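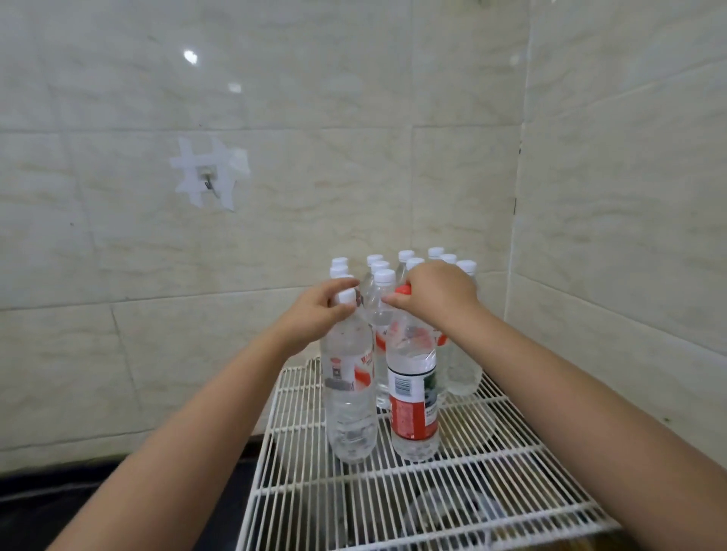
Bottle handling on a wire rack, bare-hand reference, head camera view.

Kestinance Bottles: data card and README

What this is

Kestinance Bottles is a small set of first-person recordings of people handling plastic water bottles in a kitchen corner, plus matching trials with two grippers. We put it together to answer a narrow question: which of the two grippers we had on the bench should go on the arm for bottle work, and how far can either one be driven by hand motion recorded from a head camera?

The two grippers are called Vultum and Pappas throughout. Vultum is a parallel-jaw gripper with flat rubber pads. Pappas has three fingers that close together from one motor. The arm, the wrist camera and the controller were the same for both. Plisto is the name of our controller software and shows up in many of the file names.

Contents

human/ holds the bare-hand episodes, 3147 in all.
gripper/ holds the gripper trials, 2273 in all, split into vultum/ and pappas/.
calib/ holds camera intrinsics and the hand-eye transforms, one file per session.
notes/ holds the operator logs as plain text. Spelling has been left alone.

Each episode folder has a video, a timestamps file and a short label file. Gripper episodes also have jaw position, motor current and arm joint angles. Human episodes do not have force data of any kind, so please don't train a grip-force model on them and expect it to transfer.

Tasks

Upright grasp: take a standing bottle by the neck or shoulder.
Lying grasp: pick up a bottle that is on its side on the counter.
Place: set a bottle upright on the wire shelf.
Two-hand carry: one bottle in each hand. Human only. We have a single arm, so there is no gripper match for this task.

The bottles are ordinary clear ones and they come in more than one size. We kept the labels on. Clear plastic full of water is hard on depth cameras, and the label is often the only part that gives a usable return. Removing it would have made the set cleaner and a lot less like a kitchen.
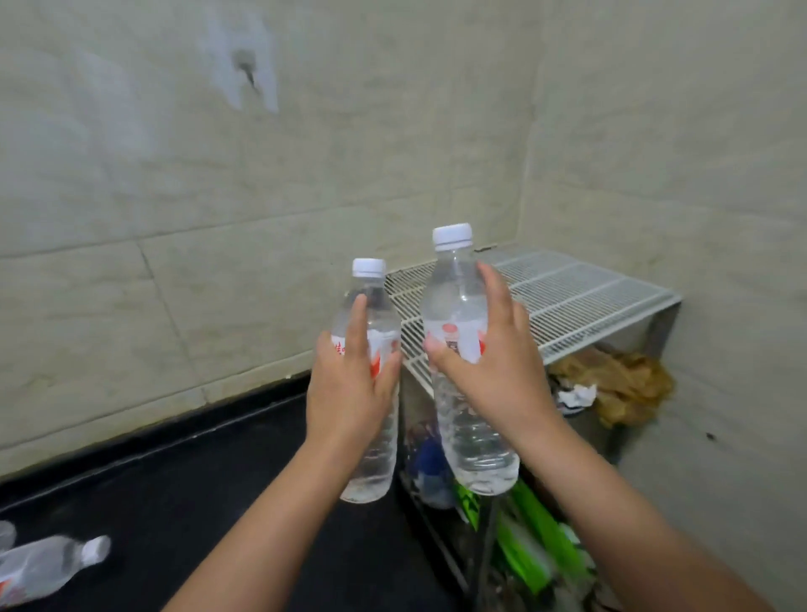 The same goes for the background. Glossy tile throws reflections, and the wire shelf gives the depth camera trouble of its own, with rods that drop out and come back between frames. We have not filtered any of that. If you need clean depth, use the upright grasp episodes and crop above the shelf.

Gripper comparison

Both grippers ran the same 100 start layouts before we moved on to free layouts. Our reading of the results:

Vultum did better on necks. The flat pads close square on the ribs under the cap and the bottle hangs straight. It did worse on bottle bodies, where thin plastic gives way and the bottle turns in the jaws.

Pappas did better on lying bottles. Three fingers center the bottle as they close, so a few millimeters of error in the approach doesn't matter much. In a tight cluster it needs more room than it usually gets, and it tends to push the neighbors.

Motor current is noisier on Pappas – check the low-pass setting in Plisto before you compare the two traces.

Known problems

Clock drift between the wrist camera and the joint log reached almost 2 frames in the longest sessions. The timestamps file has the corrected values. The raw ones are in notes/.

Hand keypoints were produced by a model and only spot-checked. They are weakest where fingers sit behind a full bottle, because the water bends the outline.

Label files from March use the old task names. A mapping is in notes/names.txt.

Comments from users

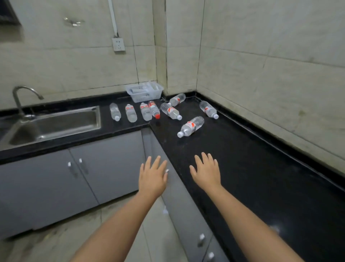
Esben Arnardóttir: I ran the lying grasp split with our own two-finger gripper and got close to your Vultum behavior, including the turning. Softer pads helped a little. What helped more was choosing the approach angle from the cap direction, which your label files don't include. Could you add it?

Cap direction is planned for the next release, as one angle per bottle in the counter plane. We will label the lying grasp episodes first and the rest if there is time.

Use

Research and teaching use is fine. Please keep this file with any copy you pass on, and say which gripper split you used when you report results. Corrections to labels can be sent as a patch against the label files.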